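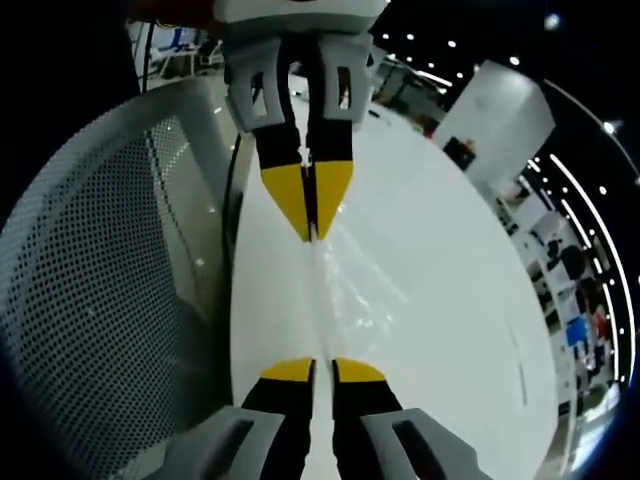 According to one reader of the Trovthorpe electronics pages, the emitter follower is the first circuit that made transistors feel friendly, and it is easy to see why. Feed a signal into the base, take it out at the emitter, and what comes out is very nearly what went in — same shape, same polarity, almost the same size. The difference is in how much current the output can deliver.

Emitter follower

The emitter follower, also called the common-collector amplifier, is a single-transistor stage in which the collector is tied to the supply and the load is connected to the emitter. Its voltage gain is slightly less than one. Its current gain is large, close to the current gain of the transistor plus one, and this makes it a wonderfully handy buffer between a weak source and a heavy load.

Operation

When the base voltage rises, the transistor conducts more and the emitter voltage rises with it, staying one base-emitter drop below the base. In a silicon device that drop is commonly 0.6 to 0.7 volts. The emitter "follows" the base, hence the name. Any change in the output is fed back directly against the input, so the stage has full series negative feedback built in, with no extra parts at all!

Input and output resistance

Looking into the base, the emitter resistor appears multiplied by the current gain plus one. Looking back into the emitter, the source resistance appears divided by the same factor, with the small internal emitter resistance added to it. Take a transistor with a current gain of 300 and an emitter resistor of 1575 ohms. The resistance seen at the base is above 470 kilohms, ignoring the bias network. If the source has a resistance of 1088 ohms, its share of the output resistance comes to only 3.6 ohms.

Bias resistors sit in parallel with the input and can easily undo much of this advantage. Bootstrapping, in which a capacitor carries the output signal back to the bias network, restores most of it and is a lovely trick to try on the bench.

Limitations

A plain NPN follower can source current generously but can sink only what its emitter resistor allows. Large negative swings into a low-resistance load are therefore clipped. The push-pull follower gets around this with a complementary PNP device. Capacitive loads are another hazard and may cause ringing or oscillation. A small resistor in series with the base often cures it.

Uses

Followers appear in audio output stages, series voltage regulators and line drivers. The Clevex bench supply uses one as its pass element, and the Droritz preamplifier has a follower at its output to drive long cables.

See also: Source follower; Darlington pair; Voltage buffer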